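¿Borra mejor la goma cara? Informe de trabajo de la asignatura Metodología Experimental
Grupo 4, segundo cuatrimestre

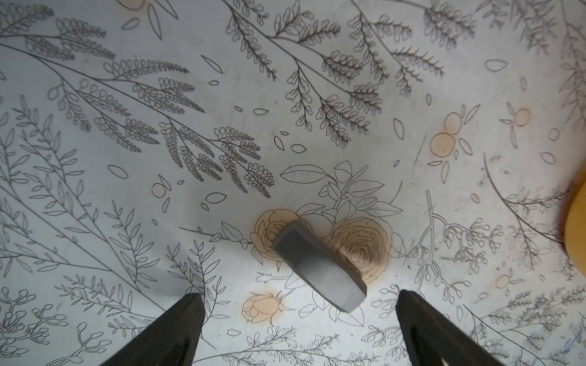
1. Punto de partida

En las papelerías cercanas a la facultad se venden gomas de borrar con precios muy distintos y promesas muy parecidas: «no mancha», «no daña el papel», «máxima limpieza». Nos llamó la atención que ninguna explique cómo se ha medido esa limpieza ni comparada con qué. Elegimos tres marcas, Clitero, Drotano y Lubis, y nos propusimos comprobar si un usuario corriente distingue el resultado de una y otra cuando no ve el envoltorio.

Nuestra hipótesis era que no. Conviene decirlo desde el principio, porque una hipótesis así también puede sesgar a quien la defiende.

2. Método

Trazamos franjas de grafito HB sobre cuaderno Stidby de papel liso. Cada franja se borró con 5 pasadas en el mismo sentido, siempre por la misma persona del grupo. Después se recortaron las muestras, se les puso un código por detrás y se mostraron a 23 estudiantes de otros cursos, que debían ordenarlas de más limpia a menos limpia.

La presión de la mano no se controló. Pensamos en usar un peso fijo sobre la goma, pero el montaje se torcía y lo abandonamos. Es el punto más débil del trabajo y no creemos que se arregle con buena voluntad.

3. Resultados

La muestra de Drotano quedó en primer lugar más veces que las otras dos, aunque con poca diferencia. Clitero, la más cara, quedó por detrás de Lubis. Al repetir la prueba una semana después con los mismos participantes, más de la mitad cambió el orden que había dado, y eso nos hace dudar de que la primera clasificación signifique gran cosa.

En un cuestionario aparte, con 82 respuestas, la mayoría dijo elegir la goma por costumbre. Muchos afirmaron también que «se nota» cuando es buena. Nuestros datos no permiten darles la razón ni quitársela del todo.

4. Discusión

Habría sido fácil presentar a Drotano como ganadora, y en el primer borrador lo hicimos. Lo retiramos al ver la repetición. Una clasificación que se deshace en una semana sirve de poco, por bien que quede en un gráfico de barras.

Tampoco podemos afirmar que las tres gomas sean iguales. No haber encontrado una diferencia estable con este método dice bastante del método. Un escáner que midiera el gris restante habría dado cifras más firmes, y sigue sin probarse el papel rugoso, donde sospechamos que el desgaste pesa más.

5. Pendiente

Repetir con lápiz 2B, fijar la presión y pedir que otra persona distinta borre la mitad de las franjas. Los recortes codificados se entregan en sobre aparte junto con las hojas de respuesta.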